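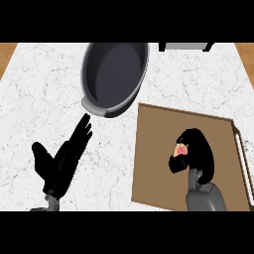
S. Prajapati
Lecturer in Work Systems and Industrial Engineering

Chapter 9
Automation in the Commercial Kitchen: Tasks, Jobs, and Staffing

9.1 Tasks and jobs

A job in a production kitchen is a bundle of tasks assigned to one person for one shift. Automation is bought and installed at the level of the task. Its effects on people are felt at the level of the job. Most planning errors discussed in this chapter come from treating the two as the same unit.

Consider the transfer of a portion of food from a cutting board to a pan. On a job sheet it rarely gets its own line. It is folded into "cook protein" or "work the station." For a two-armed robot it must be written out: one hand grasps the portion, the other may approach the pan handle, and the two motions must be timed against each other. In the simulated work area that opens the chapter, the right hand is closed on a small piece of food over the board, while the fingers of the open left hand stop just short of the handle. A cook makes the same pair of motions without naming either one.

Writing out tasks at this level is called decomposition. It is the first step in any automation study and the one in which kitchen staff have the most to contribute, as much of what they know has never been recorded.

9.2 The Korden case

The main case in this chapter is the Korden commissary, which prepares chilled meals for workplace cafeterias. Before automation, the plant employed 629 people across 2 shifts. Management contracted with Brumideo, an integrator, to study the hot line and to install robot stations under the Clakunus control system. Installation began in November. When the last station was accepted, headcount stood at 509.

The difference between these figures is often quoted as the effect of the robots. It should not be read that way without further work. Part of the reduction came from unfilled vacancies, and part from the closing of a packing room that had no robot stations. Section 9.5 separates these sources.

The jobs that remained also changed. Line cooks had spent most of the shift on handling tasks. After the change, their time went mainly to three kinds of work:

Loading and staging. Boards, pans, and portions must be placed within the tolerance the station accepts.

Exception handling. A dropped or misplaced portion stops the station until a person clears it.

Sanitation. Hands, wrists, and forearms have joints and fittings that a knife does not, and cleaning them is a scheduled task with its own sign-off.

None of these appeared in the original job descriptions, and pay grades were not revised until the following contract. Grievances filed in the interval are examined in Section 9.6.

9.3 Terms used in this chapter

Residual task: a task left to a person after the tasks before and after it have been automated.

Attention load: the share of a shift during which a worker must be ready to step in, whether or not any action is taken.

Pacing: control over the rate of work. Pacing may rest with the worker, the supervisor, or the machine.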